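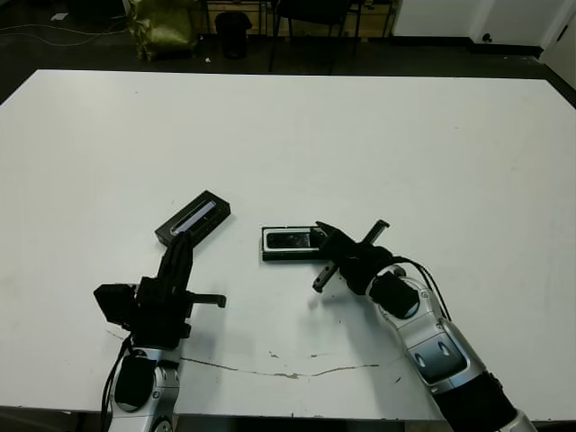

Drelleo Rulow
Lineare Pendelleuchte für Arbeitstische, direkt und indirekt strahlend

Startseite / Leuchten / Pendelleuchten / Rulow

Produktbeschreibung

Rulow ist eine lineare Pendelleuchte für Einzel- und Gruppenarbeitsplätze in Büros, Werkräumen, Prüfräumen und Bibliotheken. Das Gehäuse besteht aus einem stranggepressten Aluminiumprofil mit Endkappen aus Druckguss. Der direkte Lichtanteil tritt nach unten durch eine mikroprismatische Abdeckung aus, der indirekte Anteil nach oben durch eine klare Staubschutzscheibe. Beide Anteile werden getrennt angesteuert und lassen sich unabhängig voneinander dimmen oder abschalten.

Die Leuchte wird in zwei Ausführungen geliefert. Rulow D enthält nur den direkten Lichtanteil, Rulow DI den direkten und den indirekten. Das Gehäuse ist in beiden Fällen gleich, sodass Leuchten beider Ausführungen in einer Reihe montiert werden können. Ein nachträglicher Umbau von D auf DI ist nicht vorgesehen.

Abmessungen

Länge 1.210 mm
Breite 266 mm
Pendellänge 2 m, bauseits kürzbar
Befestigung an zwei Stahlseilen mit Schnellspannern
Anschlussleitung transparent, an einem der beiden Seile geführt

Die Länge gilt über die Endkappen gemessen. Bei Reihenmontage entfallen die inneren Endkappen, an ihre Stelle tritt ein Stoßverbinder. Die Gesamtlänge einer Reihe ist dem Maßblatt zu entnehmen und nicht durch Multiplikation der Einzellänge zu ermitteln.

Optik

Die mikroprismatische Abdeckung begrenzt die Leuchtdichte bei flachen Blickwinkeln. Sie ist rahmenlos in das Profil eingelegt und wird von zwei Federleisten gehalten. Zum Reinigen oder Tauschen der Abdeckung ist kein Werkzeug erforderlich. Die Prismenstruktur liegt auf der Innenseite, die Außenseite ist glatt.

Die Lichtverteilung des direkten Anteils ist symmetrisch und quer zur Leuchtenachse etwas breiter als längs. Für Arbeitstische wird daher die Montage parallel zur Tischlängskante empfohlen. Bei der Montage quer zum Tisch entstehen an den Tischenden Zonen geringerer Beleuchtungsstärke, die mit dem indirekten Anteil nur teilweise ausgeglichen werden.

Der indirekte Anteil setzt eine helle, möglichst geschlossene Decke voraus. An offenen Decken mit sichtbarer Installation und an dunkel gestrichenen Decken ist Rulow D vorzuziehen.

Einfluss der Tischoberfläche

Die Beleuchtungsstärke auf dem Tisch hängt von der Leuchte, der Pendelhöhe und dem Raum ab. Der visuelle Eindruck hängt zusätzlich vom Reflexionsgrad und vom Glanz der Tischoberfläche ab. Beide Größen sind in der Planung getrennt zu betrachten, auch wenn sie in Datenblättern von Möbelherstellern oft unter einer Farbbezeichnung zusammengefasst werden.

Eine helle Oberfläche wirft einen erheblichen Teil des Lichts in den Raum zurück und hellt Gesichter und senkrechte Flächen auf. Zugleich steigt der Kontrast zu dunklen Gegenständen und dunklen Fußböden. Auf hellen Tischen sollte der direkte Anteil zunächst in einer mittleren Dimmstufe in Betrieb genommen und dann nach Bedarf angehoben werden.

Glänzende Oberflächen bilden die Lichtaustrittsfläche ab. Die Reflexblendung lässt sich durch Versetzen der Leuchte zur Tischmitte oder zur abgewandten Tischkante verringern, nicht jedoch durch Dimmen allein. Auf matten Oberflächen wird das Licht diffus gestreut, ein Abbild der Leuchte tritt dort kaum hervor.

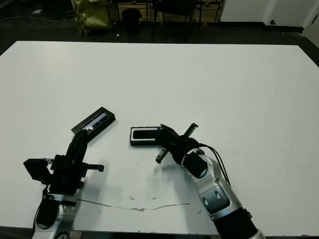

Weiße Tischfläche, matt

Für Tische mit Glasplatte ist grundsätzlich eine Bemusterung vor Ort vorzusehen. Das gilt auch für Oberflächen mit Metalleffekt.

Farbwiedergabe und Lichtfarbe

Rulow ist mit neutralweißer oder warmweißer Bestückung erhältlich. Die Lichtfarbe wird bei der Bestellung festgelegt und kann später nur durch Tausch des kompletten LED-Einsatzes geändert werden. In einer Reihe sind ausschließlich Leuchten derselben Lichtfarbe zu verwenden. Nachlieferungen werden auf Wunsch aus demselben Sortierbereich bestückt. Hierfür ist die Chargennummer anzugeben, die auf dem Typenschild neben der Anschlussklemme steht.

Für Arbeitsplätze mit Farbprüfung ist die Standardbestückung nicht geeignet. Eine Sonderbestückung mit erhöhter Farbwiedergabe ist auf Anfrage lieferbar, der Lichtstrom fällt dabei geringer aus.

Ansteuerung

Das Betriebsgerät ist im Profil untergebracht und über die Oberseite zugänglich. Die Ansteuerung erfolgt digital über eine zweiadrige Steuerleitung. An einem Steuergerät Daswood können bis zu 72 Leuchten betrieben werden. Bei Rulow DI belegt jede Leuchte zwei Adressen, was bei der Auslegung des Adressplans zu berücksichtigen ist. Das Steuergerät ist nicht im Lieferumfang enthalten.

Alternativ kann Rulow über einen bauseitigen Taster gedimmt werden. In dieser Betriebsart werden direkter und indirekter Anteil gemeinsam geregelt. Die zuletzt eingestellte Dimmstufe bleibt nach dem Ausschalten gespeichert. Nach einer Netzunterbrechung startet die Leuchte in der Stufe, die bei der Inbetriebnahme als Grundwert hinterlegt wurde.

Der Mischbetrieb von Taster und digitaler Steuerung an derselben Leuchte ist unzulässig.

Präsenz- und Tageslichtsensor

Als Zubehör ist der Sensoreinsatz Muriithi lieferbar. Er wird an einem Leuchtenende anstelle der Blindabdeckung eingesetzt und über eine Steckverbindung kontaktiert. Der Einsatz erfasst Anwesenheit und die vom Tisch zurückgeworfene Helligkeit. Ein Sensor kann eine ganze Reihe führen.

Der Helligkeitssensor misst kein Tageslicht im engeren Sinn, er misst die Leuchtdichte der Fläche unter ihm. Wird ein dunkler Tisch durch einen hellen ersetzt, verschiebt sich der Regelpunkt, und die Leuchte dimmt früher ab. Gleiches gilt, wenn großformatige Unterlagen dauerhaft auf dem Tisch liegen. Nach jeder Änderung der Möblierung ist der Abgleich zu wiederholen. Er wird bei geschlossenem Sonnenschutz und in der üblichen Belegung des Tisches durchgeführt. Während des Abgleichs darf sich niemand im Erfassungsbereich aufhalten.

Montage

Die Montage ist von einer Elektrofachkraft auszuführen. Die Deckenbefestigung ist auf das Gewicht der Leuchte und auf den Untergrund abzustimmen. Dübel liegen nicht bei.

Zuerst werden beide Deckenhalter gesetzt und die Seile eingehängt. Danach wird die Leuchte in die Schnellspanner eingeführt und grob ausgerichtet. Der elektrische Anschluss erfolgt im Deckenbaldachin. Die Feineinstellung der Höhe wird erst nach dem Einlegen der Abdeckung vorgenommen, weil sich die Seile unter dem vollen Gewicht geringfügig längen. Überstehende Seilenden werden oberhalb des Spanners gekürzt und mit den beiliegenden Hülsen verschlossen.

Bei Reihenmontage ist von einem Ende zum anderen zu arbeiten. Die Stoßverbinder werden handfest vorgespannt und nach dem Ausrichten der gesamten Reihe angezogen. Wird der Verbinder zu früh festgezogen, bleibt am Stoß ein sichtbarer Lichtspalt.

Reinigung und Wartung

Das Gehäuse und die Außenseite der Abdeckung können mit einem feuchten, fusselfreien Tuch gereinigt werden. Lösungsmittelhaltige Reiniger führen zu Spannungsrissen in der Abdeckung. Die Innenseite mit der Prismenstruktur darf nur mit ölfreier Druckluft abgeblasen werden. Die obere Staubschutzscheibe der Ausführung DI ist in die Wartungsintervalle aufzunehmen, da Staubablagerungen den indirekten Anteil merklich mindern.

LED-Einsatz und Betriebsgerät sind einzeln austauschbar. Beide Teile sind gesteckt. Vor dem Öffnen ist die Leuchte allpolig vom Netz zu trennen.

Einsatzgrenzen

Rulow ist für trockene Innenräume bestimmt. Nicht zulässig ist der Einsatz in Räumen mit ölhaltigem Nebel, in Schwimmhallen, in Küchenbereichen mit Dampfentwicklung sowie an schwingenden Konstruktionen. Die Leuchte darf nicht als Träger für Beschilderung, Kabel oder Dekoration verwendet werden.

Ausführungen und Oberflächen

Gehäuse weiß pulverbeschichtet, schwarz pulverbeschichtet oder Aluminium natur eloxiert. Endkappen jeweils in Gehäusefarbe, bei der eloxierten Ausführung grau lackiert. Leichte Farbunterschiede zwischen Profil und Endkappe sind bei dieser Ausführung materialbedingt und kein Reklamationsgrund. Deckenbaldachin weiß, auf Wunsch schwarz.

Lieferumfang

Leuchte mit Betriebsgerät und Abdeckung, Seilpendel mit Schnellspannern, Anschlussleitung, Deckenbaldachin, Seilhülsen, Montageanleitung. Stoßverbinder und Sensoreinsatz sind gesondert zu bestellen.

Planungsunterlagen

Lichtverteilungsdaten, Maßblatt und Ausschreibungstext werden auf Anfrage zugesandt. Für die Planung von Tischreihen bitte Raumhöhe, Tischhöhe, Tischmaße, Deckenfarbe und Glanzgrad der Tischoberfläche angeben.

Lichtplanung: Glykeria Raptis
Ersatzteile und Chargenauskunft: Obadia Mwakalinga

Technische Änderungen vorbehalten. Stand: Dezember 2022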